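Right, I went to the Foley robotics open day and I have things to say. Thread, sorry in advance to anyone who follows me for the allotment posts

So Foley is the lab up past the ring road, the one with the terrible car park. They do this every November and I've never made it before. Doors at 10, I was there at ten to like the keen bean I am, and there was already a queue with pushchairs in it!

First room is all simulation. They build a pretend garden on a computer and the robot has to learn its way about in there before it gets near a real one. Theirs is called Jukberg (no idea, I asked, I got a shrug) and it's got a lawn and a fence and a basket standing out on the grass.
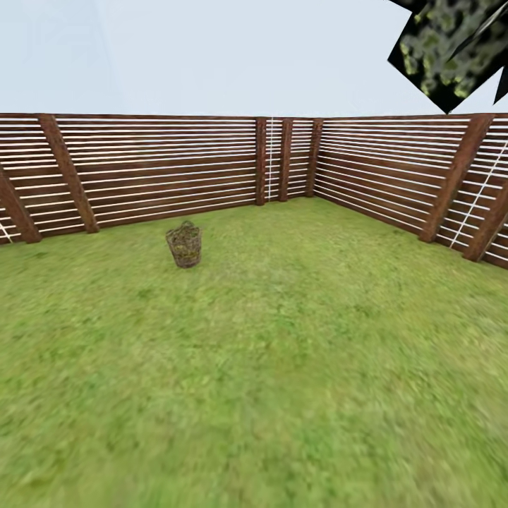 I could have stayed in there an hour. They run the same job over and over with little changes, the basket moved a bit, the light turned down, that sort of thing. Over 400 goes overnight, they said, while everyone's at home in bed. I can't get my printer to do one.

The person doing the talking was Clodagh Dolan and she was brilliant, really dry, didn't talk down to the kids at all. A lad of maybe six asked her if the robot gets bored and she said no but she does. Big laugh from the parents.

The job this year is eggs. Decorated ones, in a basket, and the robot has to get its fingers in and take one out without making a mess of the others. Hurkero is the name of the bit of software that decides where the fingers go. You watch on a big screen from the robot's own point of view, so you're sort of looking down past its fingers the whole time. Took me a minute to get used to. My neck kept trying to lean.
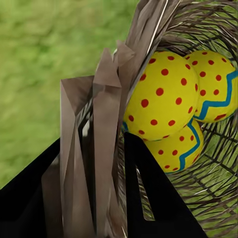 In among the eggs. Spots AND zigzags, very smart.

I asked why eggs and Clodagh said two reasons. They're an awkward shape to hold, and visitors will stand and look at an egg for far longer than they'll look at a grey cube. Well, she's got me there, I have four more posts to go

They had a scoreboard up by the door. 52 tries that morning, 33 of them counted as a clean lift. I thought that sounded pretty good for a basket with all that stuff round it! The man next to me thought it sounded dreadful and told me about it for quite a while. He used to work in packaging.

What counts as clean, since two of you have already messaged: egg comes up, egg stays up, the rest of them stay put. If it nudges a neighbour too hard that's a fail even if it gets the one it went for. Strict. I like it.

Then they let us have a go at picking which egg it should try for. You get a tablet and you tap. There was a proper queue for that so I only got the one turn, and I went for the one at the back like a fool. I'm not telling you how it ended.
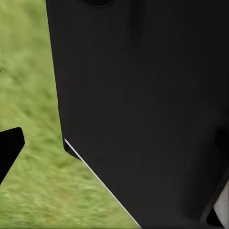 The bit I hadn't thought about before is how much the hand gets in its own way. Clodagh was saying a person feels about with their fingertips when they can't see, and we do it all day long without noticing, in handbags, down the side of the sofa. A robot going mostly by camera hasn't got that to fall back on. She said half of her week is arguing about where the camera should sit.

Second room was the Vatanier stand, which is their tea trolley robot, and it was having a lie down. Sign on it said back at 2. I was not back at 2, I was in Boots.

Practical stuff if you fancy it next year: it's free, you do need to book, there's a lift, and the toilets are on the ground floor only. Bus 9 stops right outside so please don't do what I did with the car park. Coffee was all right. Flapjack was excellent and I had two.

Also they gave out stickers with a spotty egg on and I've put mine on the bread bin. My sister wants one. Clodagh, if you ever see this, have you got any left?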